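Storing boxed things: keep the tissue paper or bin it?

Leonie Zaugg
I'm sorting the hall cupboard in our flat in Clunley and I've got boxes everywhere! Do you leave the tissue in when you put things away for the summer, or is it just taking up room?

Dindo Saludo
Keep it, I always do. One sheet under, one over the top, folded back loosely so you can peek in without unpacking the lot.
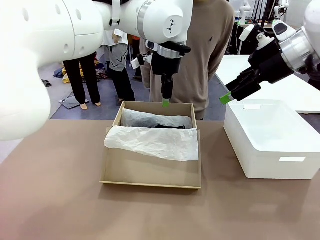 I'd leave the lid off overnight too, then stack everything in a plastic bin (mine were 11 quid from Kuster) and label the front.

Alois Rainer
Bin it. I use old pillowcases.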